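Good practice corner: a house standard for hands near grippers

If you missed the February draft, the short version is that our teardown benches now have one written set of rules for working alongside a gripper, and I could not be happier about it! Agata Zuccaro and Cathal Quinlan took what used to be a folder of notes from Fenidon and Tolten and boiled it down to 11 rules that fit on two sides of a card. As of 9th October both sites work from the same card.

Most of the card deals with the moments when a person and a gripper are working on the same machine. That's where the old notes disagreed. Fenidon let you steady the casing with a free hand, Tolten didn't mention hands at all, and new starters who moved between the two had to guess. 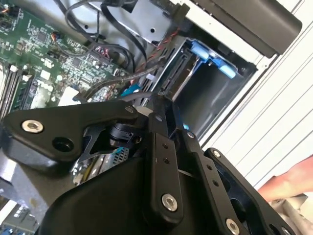
Rule four is the one I like best. Before any reach into an open case, the operator says out loud which part is next, and the second person answers with the same word. If the words don't match, the arm stays where it is. It sounds fussy (I thought so too) but after a morning of it you stop noticing, and Ebise Tefera tells me her crew now do it when they're passing screwdrivers.

Rule six covers cables. Power is off and unplugged before the cover comes off, and any cable lying across the path of the fingers gets moved or tied back by hand first, with the arm stopped. Rule seven sets the speed: no more than 500 millimeters a minute once the fingertips are below the rim of the case. Cathal wanted it slower, Agata wanted it faster, and they settled it on the bench with a box of scrap machines and a lot of coffee.

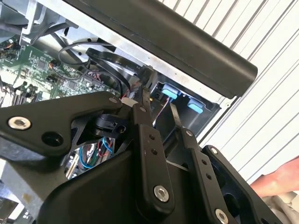 Gripper and hand at an opened machine, with the circuit board and cables exposed.

The trial log has 713 entries so far, and I've been reading it with real pleasure — people are writing proper sentences in it, with part names and everything. Please keep that up. "Snagged" is fine as a heading, but say what snagged and on which side.

Two rules are still open. Noreen Sheehan would like glove types listed by task, and the Jornska benches have asked for a separate card for machines with rollers, where the gaps are tighter. Comments on either one go to Noreen by the end of the month. Printed cards are at the tool desk, so take one for each bench and leave the old notes in the tray.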